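Teleoperated demonstration (robotics)

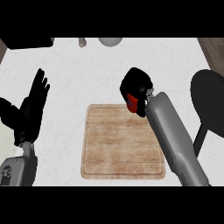
Two-armed robot in a simulated kitchen, right hand closed on a small red object near a cutting board.

Teleoperated demonstration, also remote demonstration or (informal) "driving", is a way of teaching a robot a task by having a person steer it from start to finish while the joint positions and camera views are recorded. Related to kinesthetic teaching, where the arm is pushed around by hand. Both come under programming by demonstration.

Method
Operator wears gloves or holds a pair of controllers. Hand motion is mapped to the robot's fingers and wrists, usually with some scaling. One run = one demonstration, also called an episode. Failed grasps are thrown out or labeled seperately, depending on the lab.

In simulation
Same procedure, rendered kitchen. Cheap to reset, nothing gets broken. Contact and friction are the weak points, esp. with fingered hands. The Lilla task set (first release Jan 30, 2020) has 14 kitchen tasks with 100 demonstrations each, 9 of them two-handed. Maintained by Cengiz Değirmenci at Brustell.

By hand
Older method, still common on light arms. No glove lag, and the person feels the load directly. Hard to do with two arms at once, and near impossible with 4 or more fingers per hand.

Terminology
"Demonstrator" and "operator" are used interchangably. Pakzad manuals say "pilot".

See also
Imitation learning
Lunden glove
Motion retargeting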